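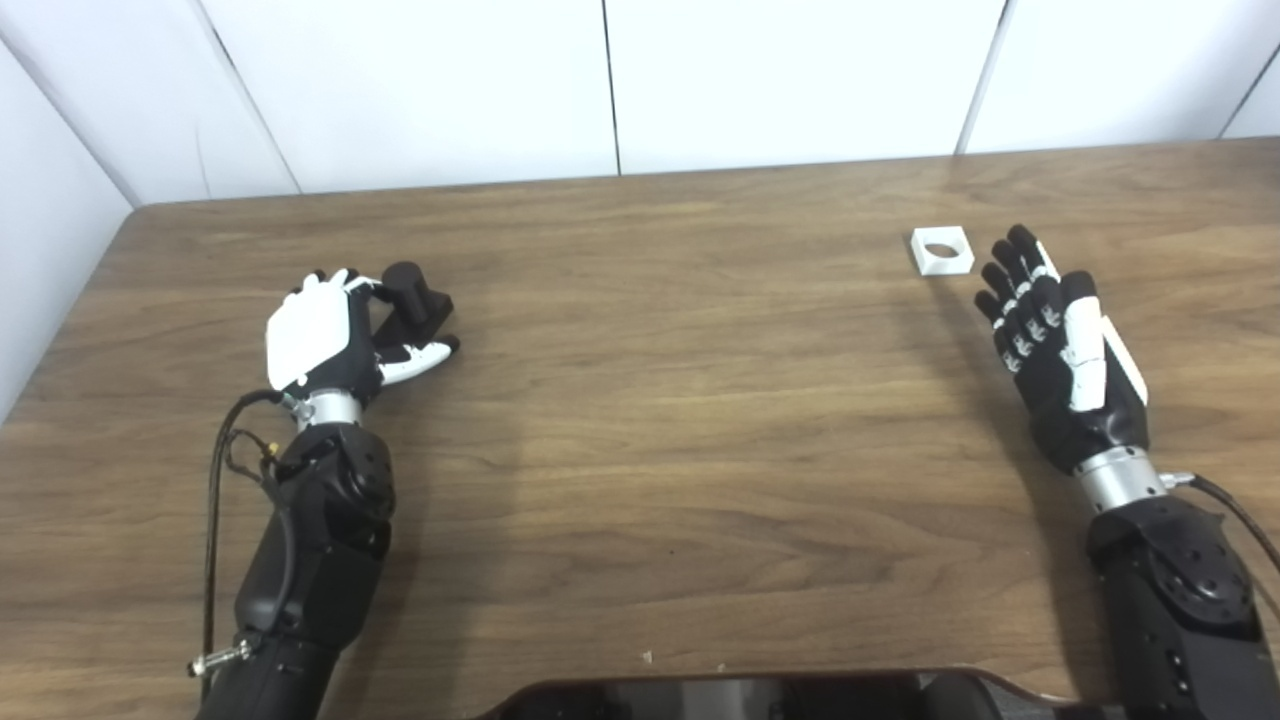 Kategorie: Roboter-AG › Handbuch › Aufbau und erster Lauf
Lesezeit: 4 Minuten

4. Zweihandaufgabe »Stift und Block« einrichten

Jetzt kommt der Teil, auf den alle warten: Burnosus bekommt etwas in die Finger! Voraussetzung ist, dass Kapitel 3 komplett durchlaufen ist, also beide Arme referenziert sind und Pamix beim Start keine rote Zeile mehr zeigt. Wer hier neu einsteigt, plant für den ersten Durchgang am besten einen ganzen Nachmittag ein. Danach geht es viel schneller.

Gearbeitet wird mit zwei Teilen. Der schwarze Stift ist ein kurzer Zylinder auf einer kleinen quadratischen Platte, der weiße Block ist flach und hat in der Mitte ein rundes Loch. Die linke Hand hält den Stift, die rechte holt den Block und setzt ihn von oben auf. Klingt nach Kleinkindspielzeug, ist aber eine wunderbar gemeine Aufgabe, weil beide Hände sich auf ein Zehntel genau treffen müssen.

ACHTUNG: Vor jedem Griff in den Arbeitsbereich Not-Halt drücken und warten, bis Pamix »Halt« meldet. Das gilt auch, wenn der Arm gerade steht. Lange Haare zusammenbinden, Bänder und Kapuzenkordeln wegstecken.

4.1 Tisch und Kabel

1. Tischfläche trocken abwischen. Schon ein Krümel unter dem Block kippt ihn so weit, dass das Loch schräg steht.
2. Kabel an beiden Handgelenken kontrollieren. Sie sollen außen am Arm in einem lockeren Bogen hängen und dürfen nicht über die Tischfläche laufen.
3. Handgelenk von Hand einmal in beide Richtungen drehen (Motoren aus!). Spannt das Kabel vor dem Anschlag, die Schlaufe etwas nachgeben und noch einmal probieren.
4. Motoren einschalten und in Pamix die Haltung »Bereit« anfahren.

Hinweis: Die Stecker sind empfindlicher, als sie aussehen. Immer am Gehäuse anfassen, nie am Kabel ziehen. Ersatz liegt in der Kiste mit der Aufschrift »Ochoa«.

4.2 Stift in die linke Hand geben

1. Linke Hand öffnen (Menü »Hand links«, Voreinstellung »Weit«).
2. Stift mit der Platte nach unten auf den Tisch stellen und zwischen Finger und Daumen schieben. Danach die eigene Hand ganz zurückziehen.
3. »Schließen langsam« wählen. Die Finger legen sich um den Zylinder, der Daumen kommt von der Seite und stützt unten ab.
4. Griffwert ablesen. Bei uns hat sich 600 bewährt. Deutlich darunter rutscht der Stift beim Aufsetzen weg, deutlich darüber verkantet er.
5. Mit »Position merken« speichern.

Tipp von Xóchitl Ponce: Den Stift lieber etwas zu tief greifen als zu hoch. Oben muss genug Zylinder frei bleiben, damit der Block später Platz hat. Daran sind wir im Juli einen ganzen Vormittag lang gescheitert und haben den Fehler die ganze Zeit in der Software gesucht.

4.3 Block hinlegen

1. Block flach auf den Tisch legen, Loch nach oben, näher an der rechten Hand als an der linken.
2. Zum Stift viel Platz lassen. Die rechte Hand braucht beim Absenken mehr Raum, als man denkt.
3. Rechte Hand offen lassen, Finger gestreckt. In Pamix steht dann »rechts: leer«.
4. Kamerabild öffnen und »Loch suchen« drücken. Erscheint der grüne Kreis auf der Öffnung, seid ihr startklar!

Wird das Loch nicht gefunden, hilft fast immer eine andere Beleuchtung. Weiß auf hellem Hintergrund mag die Erkennung nicht besonders, Schatten von der Seite dagegen sehr.

4.4 Erster Lauf

1. Geschwindigkeit auf 29 Prozent stellen. Wirklich! Schneller wird es früh genug.
2. Eine Person übernimmt den Not-Halt und macht sonst nichts, die zweite bedient Pamix.
3. Programm »Britum« laden und starten.
4. Sobald der Block über dem Stift schwebt, hält das Programm an. Von der Seite prüfen, ob Loch und Zylinder übereinanderstehen, dann »Weiter«.
5. Nach dem Aufsetzen öffnet zuerst die rechte Hand, dann fährt der rechte Arm zurück.

ACHTUNG: Verkantet der Block, nicht nachdrücken lassen und nicht mit den Fingern nachhelfen. Not-Halt, rechte Hand öffnen, zurück zu 4.3.

Fehlercode 2462 bedeutet, dass ein Finger seinen Zielwinkel nicht erreicht hat. Meist klemmt dann nur der Daumen an der Plattenkante. Hand öffnen, Stift ein Stückchen drehen, neu schließen. Kommt der Code dreimal hintereinander, bitte Guilan Lu Bescheid geben und den Lauf im Laborbuch vermerken.

Ein sauberer Durchgang dauert bei dieser Geschwindigkeit etwa 43 Sekunden. Eure Zeit tragt ihr hinten im Laborbuch ein, Spalte »Stift und Block«. Die Bestzeit halten zurzeit Rosaura Ticona und Leopoldo Valdovinos, und die beiden freuen sich über Konkurrenz! Weiter mit Kapitel 5, Hände tauschen.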